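Closthorpe Mill open day: was it worth the drive?

The leaflet promised "a working mill, as it was in 1792", and I went along in January expecting to be let down.

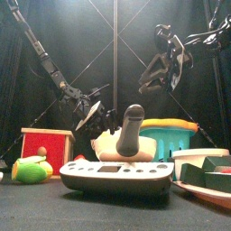 The car park at Dulton is free, but it is a long muddy walk from the building and the signs give up halfway. Entry was £8, which I thought steep until I saw what the roof repairs are costing, and then I thought it steep for a different reason. Why is a visitor paying for slates when Malinowski, who own the site, have just put up new offices next door?

Our guide was Luminița Ursu, easily the best part of the day. She knows flour. She let us rub the meal between finger and thumb at each stage and told us plainly that the date over the door belongs to the first mill on the spot. The present one is Victorian, and most of the gearing was replaced later. So much for the leaflet.

The wheel turned for a few minutes. I asked whether the river was driving it and got a long answer about water levels, then a short one: an electric motor helps out in dry spells. It had rained all week.

Upstairs there is a display on the Oneson family, who ran the place for three generations. The panels say they were "much loved in the village". The wage book in the glass case suggests the village may have had other views. I would have liked more of the wage book and less of the panels.

The shop sells wholemeal in paper bags. I bought one and made two loaves, both heavy, though that may be my oven. The tea was good and the scones were dry.

Next opening is at Easter. Take boots, and ask for Luminița's tour.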